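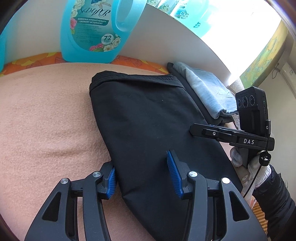 洗濯物をたたむ話をしようと思う。洗う話と干す話は世の中に山ほどあって、たたむ話になると急に「きれいにたたみましょう」の一行で終わる。うちではたたむ専用の台などという立派なものはなく、桃色がかったフリースの毛布の上がそのまま作業場になる。毛布の上はふかふかして気持ちがいいかわりに、下が柔らかいので、手のひらで押さえても折り目が逃げる。黒い服をたたむときはもうひとつ問題があって、毛布の毛がつく。明るい色のフリースと黒い布の相性の悪さは、試さなくても見当がつくだろうに、私は毎回そこに黒い服を置く。奥の壁際には青緑色の大きな洗剤のボトルが立っていて、ラベルには白い花とピンクのバラと青い鳥、それに「72 HOURS」と書いた丸い印までついている。何が72時間なのかは知らないが、洗った服がたたまれずに過ごす時間だとしたら、わが家にはだいたい合っている。

毛布の上でたたむときのこつ

いちばん効くのは、毛布の上に一枚なにか敷くことだ。厚紙でも、大きめのまな板でも、捨てそびれたカレンダーの裏でもいい。服より少し大きい平らなものがあれば、折り目は言うことを聞くようになる。私は靴の箱を開いたものを使っていた時期が長く、見た目はひどいが仕事はよくできた。今はSernauの製図用の下敷きを使っている。製図をしたことは一度もない。引き出しから出てきて、ほかに使い道がなかった。

敷くものがないときは、服のほうを空中であらかた折ってしまう。肩のところを両手でつまみ、胸の前で縦に半分にして、それから毛布に下ろす。下ろしてから直そうとすると、引っぱったぶんだけ毛布がついてきて、服と毛布が一緒によれる。直したくなったら、いったん全部持ち上げる。面倒くさそうに聞こえるが、こちらのほうが早い。

毛布そのものも、たたみ始める前に端を引いて平らにしておく。波打った上に積んだ山は、積んでいるあいだはおとなしく、引き出しに運ぶ段になってから崩れる。

黒い服につく毛について

黒いものは最初にたたむか、最後にたたむか。これは意見の分かれるところで、私は最初派である。山の下に敷かれたまま順番を待っている黒い服は、待っているあいだじゅう毛を集めている。先に片づけて、さっさとよそへ移す。移す先は椅子でいい。椅子はもともと服を置くための家具だと、うちの人間は全員が理解している。

すでについてしまった毛は、粘着ローラーをかける前に、ゴム手袋をはめた手で一方向になでてみるとよい。食器用の、指のところにざらざらのついた手袋が向いている。乾いたままで始め、取れにくければほんの少しだけ手袋を湿らせる。往復させると毛がまた散るので、上から下へ、上から下へ。そのあとで仕上げにローラーを使えば、紙の減りがぐっと遅くなる。

それから、黒い服は裏返して洗って裏返しのまま干し、表に返すのはたたむときにする。これは色あせのためにやっていることだが、干しているあいだの綿ぼこりも裏につくので、結果として表が助かる。表に返すのを忘れたままたたむと、朝の暗い部屋で着て、昼の明るいところで気づくことになる。縫い目が外側に出ている服で一日を過ごすと、だれも教えてくれないという事実のほうが身にしみる。

縫い目を目印にする

たたみ方の図にはたいてい「中心線で折る」とあるが、服に中心線は描かれていない。代わりに頼れるのが縫い目で、裾や腰のあたりの、二本並んで走っている縫い目はとくに丈夫で形が崩れにくい。そこをまっすぐに置いてから残りをそろえると、布がよれていてもなんとなく四角くなる。

ズボンなら、左右の脇の縫い目どうしを重ねる。股のところに三角に飛び出す部分ができるので、それは内側に折り込んでしまう。ここを出したままにすると、たたみ上がりがいつまでも台形である。台形の服は積むと傾き、傾いた山は夜中に倒れる。倒れる音は小さいが、なぜか必ず聞こえる。

シャツや薄手の長袖は、袖を背中側でまっすぐ下ろしておく。胸の前で組ませると、次に着たときに前身頃に斜めのしわが入る。袖を折る角度に凝る人もいるが、引き出しの中で袖を見せる相手がいるわけでもないので、私は下ろして終わりにしている。

山の順番

たたんだものは、重くて硬いものから下に置く。濃い色の厚手、薄い色の厚手、その上にシャツ類。ワッフル織りの布や編み地のように表面に凹凸のあるものは、いちばん上か、山の横に別にしておく。下に入れると凹凸がつぶれるうえ、上に載った服が滑りやすくなる。

色の濃いデニムを白いものに重ねるのは、何度か洗って落ち着くまで待つ。完全に乾いているつもりでも、厚い縫い目のあたりは湿っていることがあり、そこから色が移る。指で縫い目の重なったところをつまんで、ひやっとしたらまだ早い。椅子の背にかけて、夕方にもう一度つまむ。夕方に忘れたら翌朝につまむ。

山の高さは、片手で下から支えて、もう片方の手を上に添えて歩ける程度まで。前が見えなくなる高さに積んで廊下を行くのは、若い人に任せる。

しまう箱のこと

棚に入れる浅い箱は、Prumsideの1212という型番のものに落ち着いた。気に入った理由は寸法でも色でもなく、前が低くなっていて、下のほうの服を抜くときに上の服がついてこないところだ。その前に使っていたLernusholmの布の箱は、見た目がたいへんよろしく、中身が減るとくたっと座り込むのが難点だった。中に厚紙を入れて立たせてやったら、今は靴下の家として元気にしている。

買い足すときは、店に行く前に棚の奥行きを測る。測ったら紙に書く。書いた紙を持って出る。私はこの最後の段でよく失敗し、100円の箱を勘で買って帰っては、棚から指の幅ほど飛び出すのを眺めてきた。飛び出した箱は扉のない棚へ移り、扉のない棚も今ではいっぱいである。

立ててしまうか、寝かせて積むか。引き出しなら立てる、棚なら寝かせる、で困ったことはない。立てる場合は、たたんだ最後に手前をひと折り厚くして、その折り山を上に向けておくと取り出しやすい。箱の中がすいてきて服が倒れるなら、ブックエンドを入れる。Manolakisの文具売り場で買ったのが寝室に二つ、本棚にはひとつもない。

大きな洗剤ボトルとのつきあい

お得に見えて買った大容量の洗剤は、使い始めるまでがいちばん安く感じる。内容量2キロの表示は店では頼もしく、片手で傾けてキャップに注ぐ段になると急に現実味を帯びる。持ち手のあるボトルでも、満杯のうちは両手で持つ。それでも狙いが怪しい人は、小さな空き容器に移しておく。移したら中身の名前を必ず書き、飲み物の容器は使わない。

注ぎ口のまわりで固まった洗剤は、ぬるま湯を含ませた布をしばらく巻いておけばゆるむ。こそげ落とそうとして爪を立てると、花の香りが夕食のころまで指に残る。米をとぐ前にやる仕事ではなかった。

たたむ場所に洗剤を一緒に置いておくのは、できればやめたほうがいい。たたんだばかりの服の横で倒れると、洗い上がった山がそのまま次の洗濯になる。置くならキャップを締め、壁に寄せ、肘の届かない側へ。柔らかいものの上は、空に近づいて軽くなったボトルほど不安定である。

香りの強いものを使っている家では、規定の量より少なめにしたくなるかもしれないが、先にすすぎの回数を見直してみてほしい。タオルがどうもごわつくというときも同じで、すすぎを一度足すと納得のいくことが多い。足しても変わらなければ、洗濯槽に詰め込みすぎている。槽の上のほうに手を入れて、拳がすっと通らないようなら、その日の分を2回に分ける。

たたまないという手

最後に、下着と部屋着と靴下の片割れは、たたまなくてもよい。箱に種類ごとに放り込むだけで、着るときに困ったことはない。しわになって困る服だけをたたむと決めてしまうと、毛布の上の山は目に見えて低くなる。

片割れの靴下は小さな袋に入れて、11月になったら袋ごと見直す。相手が現れなかったものは窓の桟を拭くのに使う。手にはめて拭くと角まで届いて具合がよく、捨てた次の日に相手が出てくる。

カテゴリー:洗濯・衣類の手入れ/たたみ方/収納の小ネタ

サイト内検索 キーワードを入力 検索

お問い合わせ | 本文の無断転載はご遠慮ください © 毛布の上の家事帖 | ページの先頭へ戻る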